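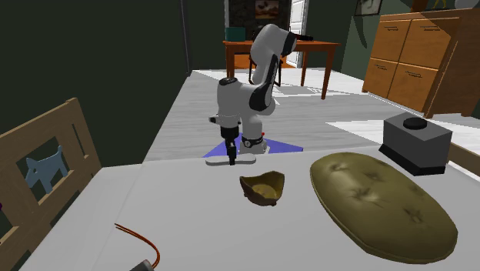

I finished the second draft of Skadcombe on Sunday night. It came out at 7 pages longer than the first, although I spent most of July cutting. The ferry chapter is gone. So is the brother, who never did anything except carry boxes and ask the heroine how she felt.

Kinga Vörös read the whole thing for me and sent back four pages of notes. Her main complaint was the middle. Maren finds the letters too early, and then has to walk around town for six chapters pretending she hasn't read them. I argued about it for a day, then moved the letters to after the funeral. It meant rewriting the dinner at the pub, and I think the dinner is better now – shorter, and the aunt finally gets to be rude to someone.

Séverine Bouvier has agreed to do the copy edit again. She did my last one, Tenon, and caught a character whose eyes changed colour twice. She can start in two weeks, so I'm leaving the file alone until then.

I still don't have a cover. I'd like something grey with a harbour in it, and no woman seen from behind in a red coat.

A few people asked if this is a sequel to Tenon. It isn't, though the hardware store gets a mention. The paperback will come first and the e-book a bit after.

Recent posts
Cutting the ferry chapter
What I read in July
Tenon: second printing
Naming a town that doesn't exist
Writing before work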